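4.3 Comparing two grippers in the simulated kitchen

Applies to Drirnton controller software with the Clillero scene pack. Read section 4.2 first.

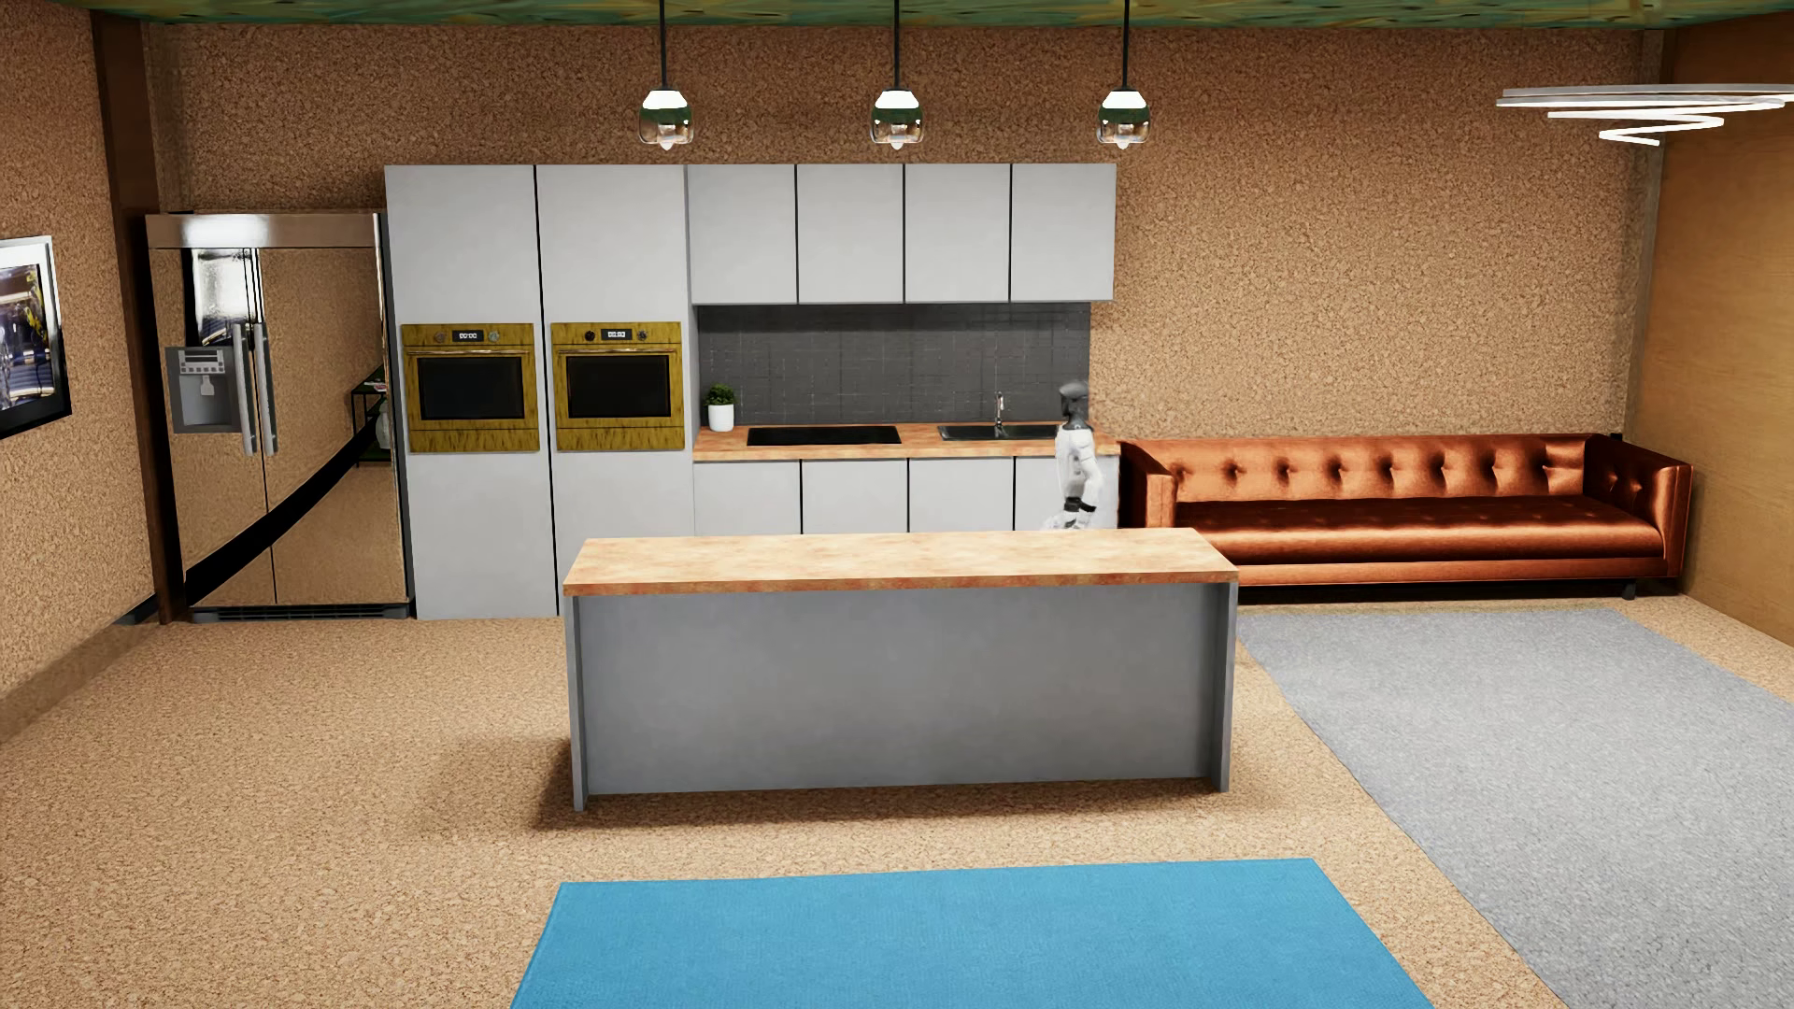 Seren Penry writes that the comparison is only worth running if both grippers are driven by the same arm controller with the same gains, and that most of the odd results sent to the support desk come from a gains file left over from an earlier session. The steps in this section are ordered with that in mind.

Before you start

The kitchen scene is used for reach and grasp trials at worktop height. The humanoid model works from the passage behind the island. Two gripper models are supported in this release:
Mellor – two-finger parallel gripper, position controlled.
Jolier – three-finger adaptive gripper, current controlled.

Setting up

1. Close any open session. Saved trials are kept.

2. Open the kitchen scene and wait until the status line reads READY. First loading takes about 80 seconds while the surface textures are prepared.

3. In the Arm panel, choose Reset Gains. The gains file name should change to "default".

4. Set the physics rate to 500 Hz and the control rate to 400 Hz.

Note: the Jolier model will load at lower physics rates, but its fingertip contacts become unstable and the results cannot be compared with those of the Mellor.

5. In the Tool panel, select Mellor and press Attach. Check that the tool mass and tool centre point are filled in. If either field is blank, detach the gripper and attach it again.

6. Press Home. The arms return to the rest position at the sides of the body.

Caution: do not press Home while a hand is over the island top. The homing path takes no account of the slab edge, and a collision will stop the session and discard the current trial.

Running the trials

7. Load the grasp list. The standard list has nine grasps and uses the test block supplied with the scene pack. The block is placed on the island top at the start of each trial.

8. Set the random seed and write it down. The same seed must be used for both grippers.

9. Press Run. Leave the viewpoint alone until the list has finished if the head camera is being recorded, as both views share one render queue.

10. Save the log under the gripper name.

11. Detach Mellor, attach Jolier, and repeat from step 6. Do not reset the scene lighting between runs.

Reading the logs

Open both logs in the Compare window. Slip distance and closing time are listed per grasp. Peak force is shown for both grippers, but the Jolier value is worked out from motor current – treat it as a guide only.

A grasp marked T has timed out. It is left out of the averages and should be reported separately.

Note: shiny surfaces such as the refrigerator doors can produce false depth readings at the head camera. If the block position drifts between trials, switch Pose Source from Camera to Scene and run the list again with both grippers.

Gains files for each gripper are described in section 4.4.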